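**1/** April 30, 2023. A small thread about the door-opening planner in our simulator. I promised notes after the last release of Feltlow (our motion planning layer), so I write them now while I still remember the ugly parts.

**2/** The task sounds simple. The robot has two arms and a mobile base. It must reach a door handle, pull, and keep the gripper on the handle while the base moves. The old planner treated arms and base as two separate problems, and they disagreed all the time.

**3/** What I changed: one trajectory for everything. Base, both arms and camera tilt go in the same optimization, with 73 time steps per plan. It is slower for a single solve, but we need far fewer repairs afterwards.
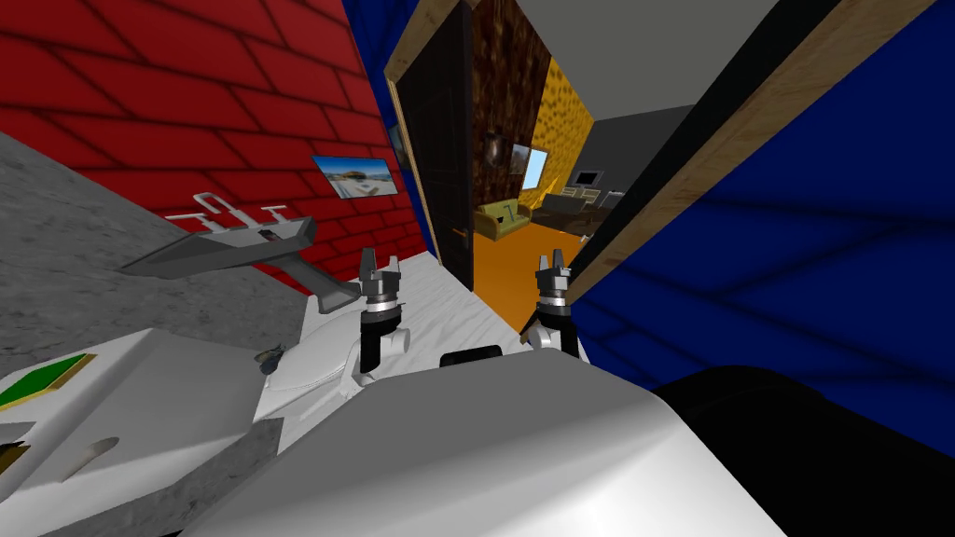

*Both grippers raised, with the open doorway between them.*

**4/** The room is from the Bromley set, our collection of generated houses. Every house gets random wall colors and random textures. I like this set for testing perception, because a network which learned "walls are white" will fail here very quickly.

**5/** About the camera. Look at how much the view is tilted. If your code assumes somewhere that "up in the pixels" is "up in the world", you will find out on a view like this one. We found this assumption in 4 places. One of them was in the code that draws debug arrows, so for two weeks the arrows were lying to me and the planner was innocent.

**6/** The fix is boring: ask the simulator for the gravity vector in the camera frame and pass it with each image. Please never estimate it from the walls. I tried. The walls were fine, but the framed pictures have horizons of their own and the estimator liked those too.

**7/** Now the handle. The detector gives a point and a direction. The planner wants a full grasp pose. Between these two there was a file with many if-statements which I wrote in November and which I am not proud of. It is deleted now. The grasp pose comes from sampling around the handle axis, and each sample is scored by how far the door can swing before a joint limit is reached.

**8/** This scoring made the biggest difference. A grasp can look perfect with the door closed and become impossible when the door is halfway. So we roll the door forward in the planner before we choose where to put the fingers. It is cheap: a hinge has only one degree of freedom.
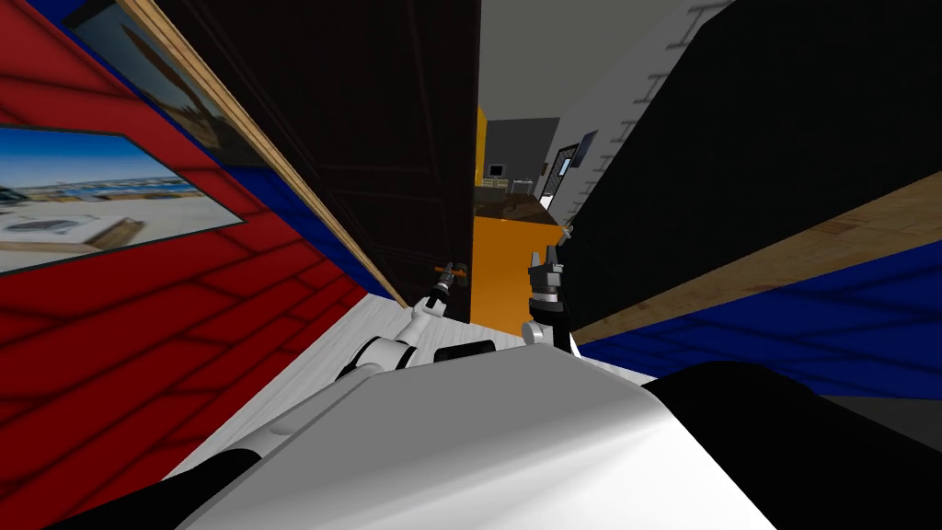

### Part two: the second arm

**9/** A question I get often: what does the other arm do while one gripper is at the handle? In the old version, nothing. It stayed in its home pose, and then it hit the door frame when the base turned. The planner called this "unexpected contact". I would call it very expected.

**10/** Now the free arm has a soft cost for staying inside the outline of the base, and a hard constraint on distance to the frame. Soft cost alone was not enough – the optimizer is happy to pay a small price and scratch the wood.

**11/** For distance checks we use Yokoyama, our collision library. The new version caches the static parts of the house and only updates the door and the robot. If you use it with your own scenes, remember to mark the door as moving. Otherwise the cache keeps it closed forever, and the planner will refuse to drive through an open doorway. I lost one evening to this.

**12/** Numbers, for those who want them. I ran 800 episodes with the new planner, all with fixed seeds. 346 of these needed at least one replan. This is still too many for me. Most of the replans happen when the wrist camera turns away from the door and the handle estimate gets old.
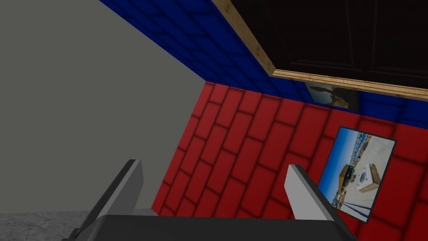 **13/** Stale estimates deserve their own post. When the tracker has no new detection, it should say so, and the planner should slow down. Our tracker instead returned the last pose with the same confidence, again and again. A view like the one in the last picture is hard for it: the open fingers are in front, a red wall fills much of the rest, and a framed photo with a washing-machine-like thing in it hangs just past the right finger. The detector is free to find an "appliance" there, at a depth which makes no sense. So confidence now decays with time, and any detection lying flat in a known wall plane is thrown away.

**14/** All these runs can be replayed in Mendora, our log viewer. You can scrub through the plan, switch between cameras, and see the cost of each term per time step. The new thing is that you can pin two runs next to each other with the same seed. I use this more than any plot.

**15/** Still open on my list:
- the replan rate, as above
- doors which open toward the robot in a narrow hallway
- solver warm start after the base slips
- better names for the cost terms (sorry to everybody who had to read "cost_misc_2")

**16/** If you try the new planner and it does something strange, please send me the seed and the config file together. With the seed alone I can only replay the house, and I have to guess your weights.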